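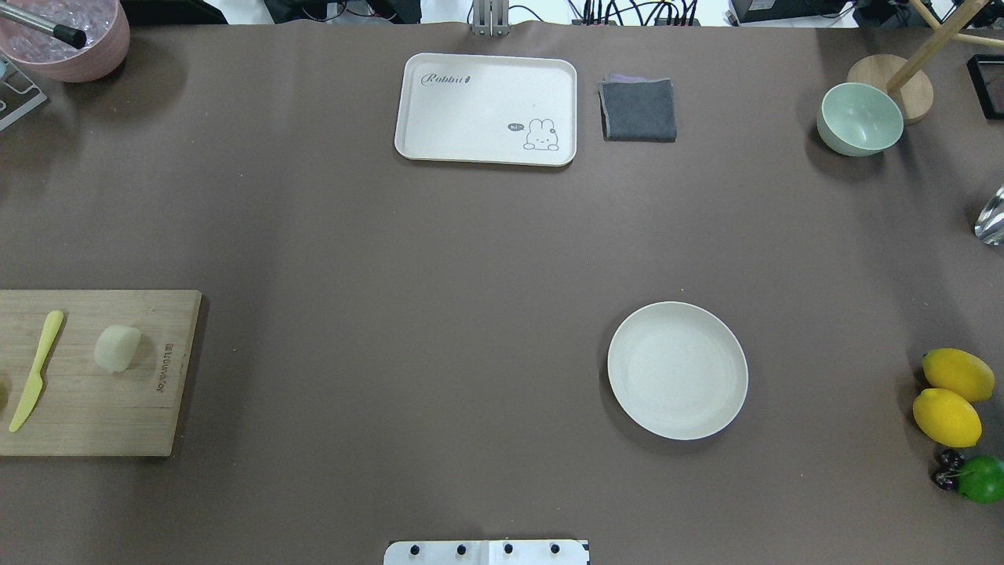
A cartoon rabbit says "hi~" from the corner of a tray.

Can a shampoo mend your hair?

By Harish Naidu
April 10, 2022

1178 shares | 34 comments

Go into any chemist's and read the fronts of the shampoo bottles. You will find a lot of big promises. Repairs! Feeds! Brings hair back to life! Some bottles even have a drawing of a hair on them, all cracked on one side and smooth as a ribbon on the other.

Should you believe it? Let's have a look at what hair is first, and then you can decide.

What is hair made of?

Mostly a tough stuff called keratin. Your fingernails are made of it too, and so are a horse's hooves. Each hair grows out of a tiny pocket in your skin called a follicle. Down at the bottom of the pocket, living cells are busy making new hair and pushing the old hair upwards.

By the time a hair pokes out of your head, it is dead. All of it. That is why a haircut doesn't hurt, and why having your hair pulled does hurt (the skin at the bottom is very much alive).

So can it be repaired?

A cut on your knee heals because your skin is alive and can make more skin. A dead hair can't do anything of the kind. If the end splits in two, it stays split until somebody snips it off.

Then why does hair feel smoother after you use the fancy bottle? The outside of a hair is covered in tiny flat scales, like the tiles on a roof. When the scales get rough, the hair feels rough and catches on its neighbours. Conditioner leaves a thin, slippery coat over them. Your comb slides through and the light bounces off better, so your hair looks shiny. It's a bit like polishing a scratched shoe. The scratch is still under there, and most of the polish comes off in the wash.

What about "feeding" it?

Hair has no mouth and no tummy. The cells in the follicle get their food from your blood, and that food came from your dinner. Fruit, honey or milk in a shampoo may smell lovely — and there may be only a very small drop of it in the bottle. Turn it round and read the list on the back. The things there is most of are usually near the start. Water is often first.

"But nine out of ten people loved it!"

Ask how many people were asked. I once picked up a bottle of Skilteson shampoo which said on the front that most users saw "visibly stronger hair". In very small print at the bottom it said 34 people had been asked. It didn't say what they had used before, or whether they got the bottle for free. And what does stronger hair look like? I have looked at plenty of hair and I couldn't tell you.

A better test would use a bigger group, say 400 people. You would give 200 of them the new shampoo and the other 200 an ordinary one in the same plain bottle, and not tell anybody which they had. Then you would compare the two groups. If they came out the same, the new shampoo isn't so special.

Does that mean shampoo is rubbish?

No. Shampoo is good at one job, and that job is washing. Hair gets greasy because your skin makes an oil called sebum. Water on its own doesn't shift oil very well. Shampoo has cleaning bits in it that grab oil at one end and water at the other, so the grease goes down the plughole with the rinse. A cheap bottle can do this perfectly well.

Words to be suspicious of

"Helps" — helps how much?
"Up to" — up to a week might mean one day.
"Looks healthier" — that is about looks only.
"Science" — which science, and who did it?

Next time you are in the bath, pick the bottle with the most words on it and see how many of the promises you could check for yourself. Keep the lid on while you read.

Share this page | 34 comments

Get our newsletter for curious readers. Ask a grown-up before you type in an email address.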